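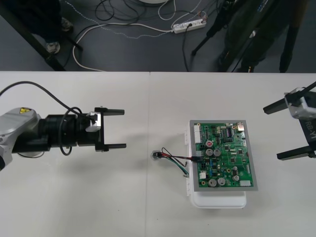
*Two robot arms and a green circuit board on a white table.*

## How do people make videos for a channel?

A channel is a page where one person or a group puts all their videos. People who like the videos can subscribe, so new ones are easy to find.

Most videos start with a plan. Booker Blackwood runs a channel called Grevari, where he reviews board games and sings silly songs. He writes his ideas in a notebook first. Then he films for 2 hours, sometimes more.

Next comes **editing**. This means cutting out mistakes and putting the good bits in order. A video that lasts 10 minutes can take Booker 7 hours to edit.

Some channels earn money from ads. If a company pays someone to talk about its product, the video has to say so.

### Word list

**Subscriber:** a person who follows a channel.

**Skit:** a short, funny play.

**Cover:** your own version of somebody else's song.

Ask a grown-up before you put a video online, and leave out your address and the name of your school.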